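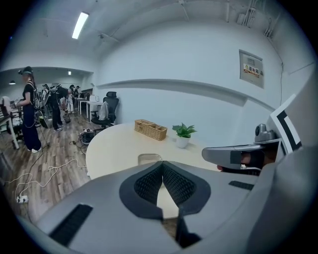

Greifer vorn, Korb und Topfpflanze hinten, Kabel auf dem Boden.

Hausordnung für zwei Greifer

23. März 2020

Seit gestern haben wir ein Regelwerk. Es hat sieben Punkte, es hängt neben der Tür, und es ist in einer Schrift gesetzt, die man sonst von Beipackzetteln kennt. Ich darf darüber lästern, ich habe fünf davon selbst geschrieben.

Vorgeschichte: Für das Projekt Windar sollten wir 2000 Durchgänge abliefern, Gegenstände greifen, anheben, abstellen, alles mit den Handgreifern. Geliefert haben wir 2000. Durch die Prüfung bei Clundmont kamen 1371. Der Rest kam mit höflichen Anmerkungen zurück, von denen mir »Bedienabsicht nicht erkennbar« am besten gefallen hat. Das stand früher so ähnlich in meinen Zeugnissen.

Also Regeln. Punkt eins: Vor jedem Durchgang werden die Greifer einmal ganz geöffnet und einmal ganz geschlossen. Klingt nach Frühgymnastik, spart aber hinterher die Diskussion, wo bei dieser Aufnahme eigentlich null war. Punkt zwei: Die Marker bleiben frei. Keine Finger drauf, keine Ärmel drüber, kein Klebeband mit lustigen Namen. Den lustigen Namen trauere ich nach.

Punkt drei ist der umstrittene. Man greift so, wie der Roboter später greifen soll, also ohne die kleinen Tricks, die einem die Hände ungefragt anbieten. Kein Anstupsen mit dem Knöchel, kein Abstützen am Bauch. Wer eine durchsichtige Schale anheben will, fasst sie am Rand und wartet, bis sie ruhig ist. 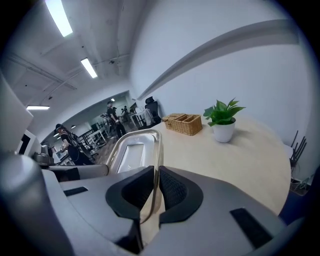 Das Warten ist das Schwierige. Zwei Sekunden stillhalten fühlt sich mit so einem Ding in jeder Hand an wie eine Schweigeminute, und beim dritten Mal fängt garantiert hinten im Raum jemand an, über das Mittagessen zu reden. Durchsichtiges Zeug ist ohnehin eine Gemeinheit. Es spiegelt, es verschwindet vor hellem Holz, und in der Auswertung streitet man dann über einen Rand, den zwei Leute an zwei verschiedenen Stellen sehen. Ich wäre für Keramik in Signalfarben gewesen. Wurde abgelehnt, in Haushalten gebe es das selten. In meinem schon.

Punkt vier: Der Tisch wird zwischen den Durchgängen verändert, und zwar richtig. Die Pflanze zwei Zentimeter nach rechts zu schieben gilt nicht als neue Anordnung. Punkt fünf: Misslungenes wird als misslungen markiert und nicht gelöscht. Daran hänge ich wirklich. Im alten Leitfaden von Gedgate stand das Gegenteil, und wir haben bis in den Mai hinein gebraucht, um uns das wieder abzugewöhnen.

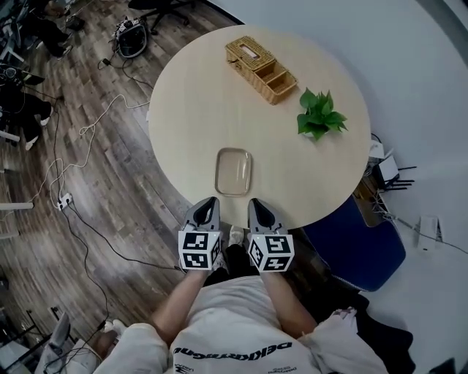

Punkt drei am runden Tisch: beide Greifer vor der Schale. Links die Kabel, für die Punkt sechs zuständig wäre.

Punkt sechs lautet: »Kabel sind so zu führen, dass keine Laufwege gekreuzt werden.« Ein schöner Satz. Ich lese ihn gern, am liebsten im Stehen, mit einem Fuß in einer Schlaufe. Die Steckdosenleiste liegt da, wo sie liegt, und die Laufwege haben sich in diesem Raum immer nach den Kabeln gerichtet.

Bleibt Punkt sieben, Pausen. Nach jeder Serie die Greifer ablegen und die Unterarme lockern, auch wenn es gerade gut läuft. Der Vorschlag kommt aus dem Szekeres-Merkblatt, das bei uns jahrelang unter der Kaffeemaschine lag und sie gerade hielt. Jetzt liegt es in einer Klarsichthülle im Ordner, und die Kaffeemaschine kippelt. Wer einen passenden Bierdeckel übrig hat, darf sich gern in den Kommentaren melden.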